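From: Marjatta Ahonen
To: prarnis-users
Date: 4 August 2025
Subject: Re: [prarnis-users] Colour shift on catalogue exports

Ilango Amin wrote:
> Since moving to the new export module our browns come out
> close to black on the Bender printer. Toy kitchen pages are
> worst. Same files were fine from Zistik. Is the profile being
> dropped, or is it us? We print at 300 dpi, coated stock.

Ilango,

The profile is embedded. I checked your sample with the inspector and it is intact. What changed is the default rendering intent, now relative colorimetric without black point compensation. Dark browns fall below the printer's black and get clipped.

In order:

1. Open Export > Colour and turn on black point compensation. Re-export one page only. Use something with a dark neutral next to a saturated colour, such as toy toast against an orange plate.

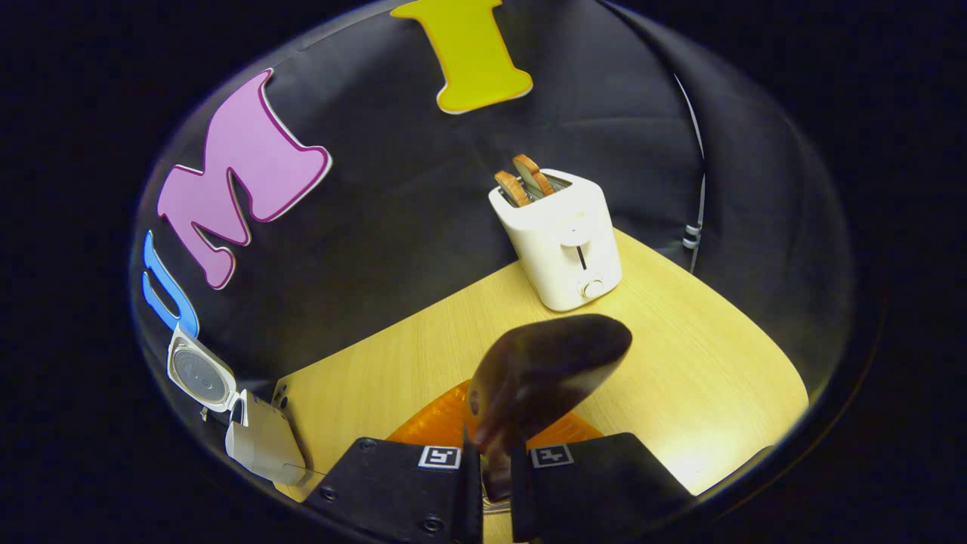 2. Compare the proof with the old Zistik output under the same lamp. If the shadows still fill in, switch the intent to perceptual and repeat.

3. Check the total ink limit. The coated preset ships at 300 per cent. Gopinath Chacko reported on this list that his copy had reverted to 490 after an upgrade, and that alone will muddy anything dark.

4. Clear the preview cache before judging on screen. Build 611 does not refresh it when the intent changes.

Saturated orange may be out of gamut on that printer whatever you choose. Turn on the gamut warning before you spend any paper on it.

If step 3 shows the wrong limit, please send me your preset file off-list. I have only Gopinath's to go on.

Marjatta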